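Checking Camera Views Before a Simulated Run
Jarkine simulation guide, part 3
Prepared by Aino Turunen and Kumaresan Rajan, January 2023

This part of the guide explains how to check the head and wrist views of a two-armed robot in a Cleltetti room before a planner is allowed to move either arm. Readers should have completed part 2 and have a working robot profile.

Step 1. Load the room and pause the clock. Open the room file in Cleltetti and select Pause at start. The physics engine must be stopped while the views are compared.

Step 2. Open the head view. Both arms should be visible. Confirm that each gripper is drawn where the joint panel says it is, and that the work surface lies within view.

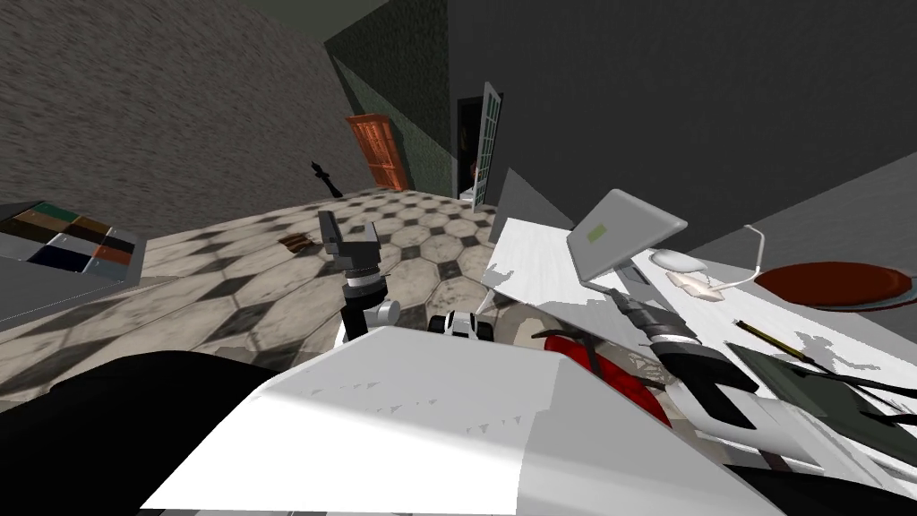 If an arm is missing or drawn in the wrong pose, reload the robot profile and repeat the step. Do not correct the pose by hand – the planner reads its starting position from the profile and will discard manual changes.

Step 3. Set the image rate. The default is 50 images per second, which few tasks require. A rate of 17 is sufficient for desk work and keeps log files to a manageable size.

Step 4. Open the wrist view. Both fingers should appear, with a clear space between them. Open the gripper fully before judging the view.

Step 5. Test for blocked views. A large flat surface close to the gripper can hide most of the room, and the object detector may then return an empty list. Such a result must be recorded as "view blocked" and never as "no object". The setting is found under Perception, Fovari, Empty results. 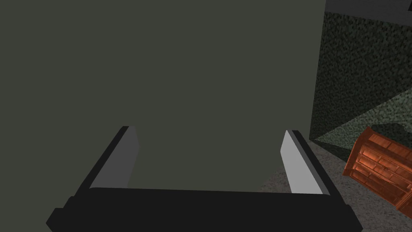
Wrist view with the gripper open and a flat surface directly ahead.

Step 6. Save the check. Select Write report and store the file beside the room file. Reports made before the May release use an older layout and must be converted with the Pelupessy tool before they can be compared.

The planner may be enabled once both views have been saved.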